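Section 3. Adding Older Books That Have No Barcode

If you have worked your way through Section 2, you already know how pleasant it is to point the scanner at the back of a paperback and watch the title, author and publisher fill themselves in. Sooner or later, though, you will get to the shelf with your grandmother's novels on it, or the box of school readers from the attic, and there won't be a barcode to scan. Please don't be put off! Prodby was first written for exactly that kind of shelf, and once you have done a handful of these by hand you will find they go along nicely.

Before you begin

Have the book itself in front of you, along with a soft pencil and a few slips of paper. Good daylight is a help with faded title pages. If you are working through a large collection, we suggest doing one shelf in a sitting and then having a cup of tea, as tired eyes are very good at turning a 3 into an 8.

Caution: Never force an old book open flat on the table. Support both covers with your hands or with a folded towel, and stop if you feel the spine resisting.

Creating the record

1. From the main screen, choose Add, then By Hand. A blank record opens with the cursor already sitting in the Title box.

2. Turn to the title page and copy the title as it is printed there. The cover and the spine often carry a shortened version, and sometimes a different one altogether, so let the title page win any argument. If there is a subtitle, type a colon after the title and carry on.

3. Press Tab and enter the author's name, family name first. If the book gives no author, leave the box empty. Prodby will file the book under its title and won't nag you.

4. Turn the title page over and look for the copyright date and the publisher. Enter the latest copyright date you find in the Year box. The dates of later printings go in the Printing box just below it.

5. If there isn't a date anywhere, click the small arrow beside Year and choose Estimated. You can then type a decade, such as 1950s, or a range of years. Estimated dates show up in italics in all your lists, so you can always come back to them when you have learned more.

6. Choose a Binding from the list: hardcover, paperback, boards or other. Boards is the one to pick for those stiff little picture books whose paper covers are glued right over the cardboard.

7. Type anything else you would like to remember into Notes. Inscriptions, a missing page, the name of the shop where you found it, a pressed flower at chapter nine: it all belongs here, and it can all be searched later. There is no limit on length.

8. Choose Save. The record receives its shelf number, which you will find in the top right corner.

Note: The Short Title box is filled in for you from the full title, and it holds 36 characters. If the automatic version breaks in a silly place, click in the box and type your own. This is the title that appears on spine labels.

Choosing the right edition

When you save, Prodby compares your new record with the Boren edition list, a file of older printings that comes with the program. If it finds something close, a panel called Possible Matches slides open on the right.

1. Read down the panel and compare the publisher, the year and the number of pages. Count to the last numbered page for this, and leave out any advertisements bound in at the back.

2. If one of the entries agrees on all of them, choose Use This One. Your own notes are kept, and the remaining details are copied in.

3. If none of them quite agrees, choose Keep Mine. A nearly right match is more trouble than no match at all, and we have both spent whole evenings untangling them.

Caution: Use This One replaces the title and author you typed. You can undo the change with Edit, then Undo Match, but only until you close the record.

Two copies of the same book

Plenty of families have them. Open the first record and choose Copies, then Add a Copy. Each copy keeps its own shelf, condition and notes while sharing the title and author. Please don't make a second record from scratch, or your total will come out wrong and the lending page will get the two confused.

Books in a set

For an encyclopedia or a run of children's classics, start with Add, then Set. Enter the name of the set once, then press the plus sign for each volume you own. Missing volumes can be left as gaps. They will appear on your Wanted list, which you can print and carry along to book sales (Nantana's has been folded so many times that it is mostly tape).

Printing spine labels

1. Tick the records you want and choose Print, then Labels.

2. Pick your label sheet. Agudelo and Skevuva sheets are both in the list, and other sizes can be entered under Custom.

3. Print a test page on plain paper first and hold it against the label sheet in front of a window. If the text sits too high or too low, nudge it with the Up and Down buttons and try again.

4. Load the label sheet and print.

Caution: Do not stick labels directly on an old cloth or leather binding. The glue will stain it in time. Put the label on a slip of acid-free paper and let the slip stand up out of the book like a bookmark.

Backing up your work

Typing records by hand takes real effort, and we would hate for you to have to do it twice. Choose File, then Backup, at the end of every sitting. On most computers a catalog of roughly 500 books saves in a few seconds. Keep one backup on the computer and another somewhere else entirely.

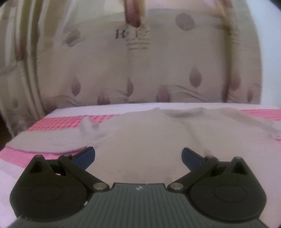
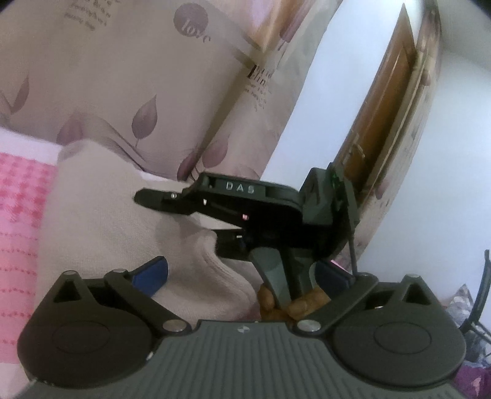
Can I change a shelf number after the record has been saved?

Open the record, choose Edit, then Renumber, and type the number you want. If it already belongs to another book, Prodby will offer to swap the two. Any labels you have already printed will need to be printed again.

Section 3 written by Ayantu Gebremichael and Nantana Saithong. Section 4 covers lending books to friends and getting them back.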